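The Tray That Was Going to Fix Everything

Jun 19, 2023

There is a moment in every home reorganization when you stop throwing things out and start buying things to put the remaining things in. I reached it in April, in the housewares aisle of Larau, holding a tray.

I had gone in for lightbulbs. I came out with a tray and no lightbulbs, and I drove home in excellent spirits.

The theory of the tray is simple, and I have now read it in enough decorating books to recite it. Keys on a table are clutter. Keys in a tray on a table are a vignette. The same goes for loose change, hand cream, a candle you are never going to light and the little bottle of something from a hotel. Put a rim around any of it and guests will assume you meant it.

I wanted to believe this so badly that I gave it a proper trial. For 30 days I lived by the tray. Everything that landed on a flat surface in my apartment had to live in one, go in a drawer or leave.

The first week was glorious. I bought a second tray. The woman at the register in Flasenberg wrapped it in enough tissue to ship a chandelier, and I kept the tissue, folded, in the first tray. You can perhaps see where this was headed.

By the second week the trays had started to fill, and they filled the way closets do, from the bottom, with things I had no memory of owning. A button. A key to nothing. A coupon from Kancombe for 40 percent off bath towels, expired. I moved these items respectfully from one tray to the other whenever I dusted. The total amount of stuff in my home had not changed by so much as a button, but it was now in transit.

I should say something about sizes, because the stores won't. A tray that looks modest on a shelf with a dozen of its cousins is enormous on a nightstand. A tray that looks generous in the store will hold your phone and your resentment. Measure the table first. Then subtract the part of the table you use as a table, which I forgot to do, with the result that for two weeks I had nowhere to set down a cup.

Color is easier. White goes with everything, shows every speck of dust and makes whatever you put in it look faintly medical. A thin line of gold or brown along the lip helps a great deal. It says dinner party where plain white says dentist. 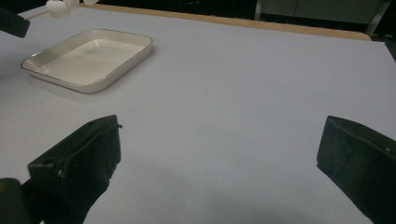
Which brings me to the question the books skip, of what a tray is supposed to look like with nothing in it. I came to it late, on day 26, when I finally emptied both of mine into a grocery bag and left them that way overnight. I liked them better. The table around them looked bigger, too, and I walked past it several times the next morning just to admire all the room.

It lasted until the mail came.

The Aryee catalog, which arrives whether or not I have moved, now devotes two full pages to what it calls "catchalls," and I would caution anyone against the word. A thing called a catchall will catch all. Mine has a rule attached these days: keys, one pair of glasses, and whatever I am taking out of the house tomorrow. The second tray went to the bathroom, where it holds cotton balls and is not asked to hold anything else.

The button is in a drawer. I did eventually get the lightbulbs, and they are the wrong kind, so they are on the table, next to the tray, until I can get back to the store.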